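Tokville Toy Library: progress report to the Pacheco Fund
Tuesday, February 20, 2024

Dear Amr Ouali,

We are a little past the halfway mark of the grant and I have been looking forward to writing this one, because the winter went so much better than I expected when we last spoke!

Membership first. We now have 105 families signed up, and they borrowed 787 items between them since the grant began. Puzzles and ride-on toys still go out fastest. The surprise has been the board games for older children, which we nearly left off the buying list (I'm so glad we didn't). Several parents have told me they started with a baby rattle and now come back for something the ten-year-old will play too.

The new shelving from Mancombe went up in the back half of the room. It is deeper than the old set, so the big boxes no longer stick out into the walkway, and a stroller can get all the way to the desk. We did lose a week to this. The brackets in the first delivery were the wrong size, and Mancombe swapped them without charge. We stayed open on the other side of the room in the meantime.

Cataloging is slower going. Some 600 items have a card and a photo, and there are still boxes from the Drorkent donation waiting to be sorted. It was a generous gift, but it arrived mixed, with train track in with the dolls' clothes and a lot of loose parts that may or may not belong to games we own. We sort on Saturday mornings after story time, and anything with a missing piece goes in the repair bin.

On money, we are under budget on shelving and slightly over on cleaning supplies. With your approval I would like to move $300 from the first line to the second. We wipe down every toy when it comes back, and with loans up we are going through cloths and soap at quite a rate.

Before May we plan to finish the Drorkent boxes, open one evening a week for parents who work days, and try a lending bag for pretend play, where a family takes home a whole set in one go. The evening opening is the one I'm most excited about. People have been asking for it since we opened the doors.
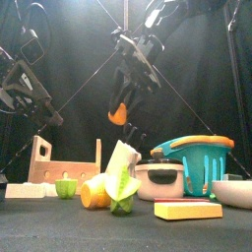 Martim Patrício
Coordinator, Tokville Toy Library

The receipts and the loan list are attached, and I'm happy to go through either by phone.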